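Stultard Packing Services
Minutes of the packing line meeting, 21 January 2022

Present: Gemma Blackburn (chair), Dean Cheetham, Freya Rudd, Kelly Crabtree (minutes)
Apologies: Bradley Crabtree

1. Minutes of the November meeting
Agreed with one correction. The Ukdale order was 1,275 boxes.

2. Box taping
DC reported 34 returns from Pickering for lifted tape, 17 of them at the corners. Overlap on the short side is to be increased. FR asked that round stickers go on after taping – stickers under the tape do not scan reliably. Agreed.

3. Belt and trays
The green belt stays at its present height. Boxes are to travel upright, with the sticker on the front face. GB noted that glare from the overhead lights makes the belt surface hard to inspect. DC to price a diffuser.

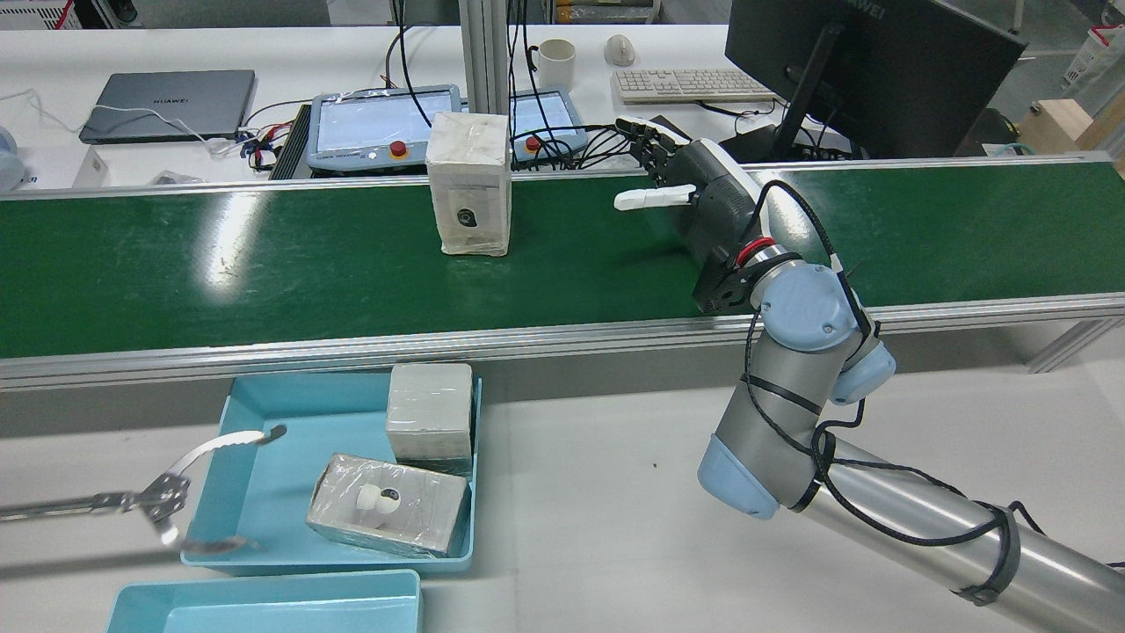 The light blue trays remain in use below the belt. FR proposed a limit on boxes per tray, as those laid on their side pick up scuffs on the tape. No limit set; to be reviewed after the next Brarkerton order of 239 boxes.

4. Desk area
Loose wires on the desk behind the belt to be bundled and labeled. Mugs to be kept off the desk during runs. Action: KC.

5. Any other business
Tape stock is low. BC to reorder on his return.

Next meeting: date to be set by GB once the Brarkerton order has shipped.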